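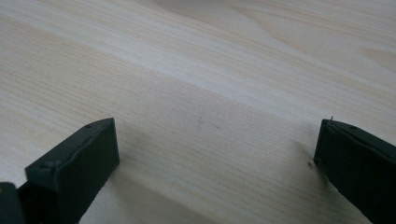 The case for a plain light tabletop

Furniture reviews spend most of their length on legs, joints and price. The surface gets a line on color and perhaps one on cleaning. I think the order should be reversed, at least for a table used for work. The surface is the part in view all day, and its grain and sheen decide how easy it is to find a small screw or read a sheet of paper on it.

My preference is for pale wood with visible grain. Plain white laminate, such as the Clodent desk I used for 4 years, shows every crumb and throws the lamp back at the user. Dark tops hide crumbs and also hide black screws. A cream or beige top with fine lines sits between the two. It has enough pattern to disguise a light scratch and enough brightness to keep contrast with most objects.

The usual objection is that the pattern distracts. Straight, closely spaced lines do not, in my experience. Loops and arcs are a different matter, as the eye does go to them. The remedy is placement - put the busy part of the figure at the far side and keep the straight part where the hands are.
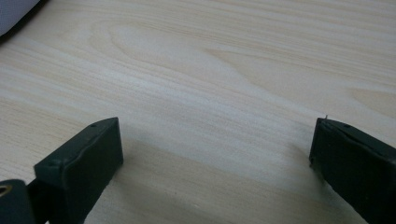

A second objection is durability. Pale softwood dents, and a thin veneer can't be sanded many times. Both points are correct. The Entili top I looked at in January was priced at 415 dollars and had the same weakness as the Jernovik at less than half of that. Paying more bought a thicker edge and a different oil, neither of which stops a dropped wrench.

I would spend the difference on a matte finish. Gloss is sold as protection, but under a desk lamp it produces a bright patch that moves whenever the lamp does. Orkar offers matte as an extra for 40 dollars. It should be the standard finish, with gloss as the extra.

Last, clear the top at the end of the day. A light surface works as a background only while most of it is visible, and 2 trays on a shelf will hold what would otherwise stay on it overnight.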